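Ticket 814 – Label printer drops off the network after lunch
Status: Waiting on reporter

Hannelore Ostermann wrote:
Hello again, and thank you for being so patient with me last time! The Hirkier in the packing room has gone quiet once more. It prints beautifully all morning, then at 1:30 pm or so the queue fills up and the little light blinks amber. I had 80 labels waiting today – poor thing. Turning it off and on brings it back, but only until the next afternoon. It has done this since June.

Erick Rweyemamu replied:
Hi Hannelore, always nice to hear from you, even with bad news. I looked at the log and the printer loses its address every 8 hours, then asks for a new one and gets no answer. Could you try these for me, in order?

1. Print the settings page and send me the address on it.
2. Move the network cable to the spare port on the wall.
3. Clear the old queue, then send one label from the bench PC.
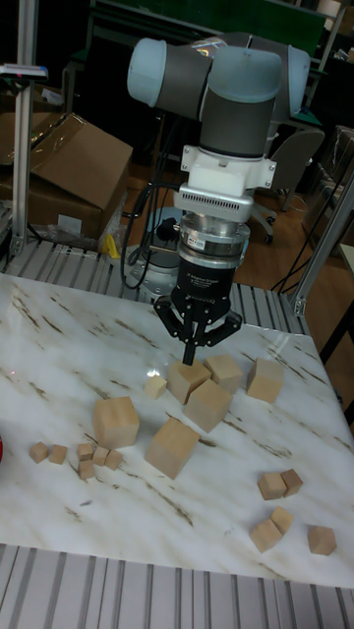
4. Leave it on overnight and tell me how it looks after lunch tomorrow. I'll keep the ticket open until then.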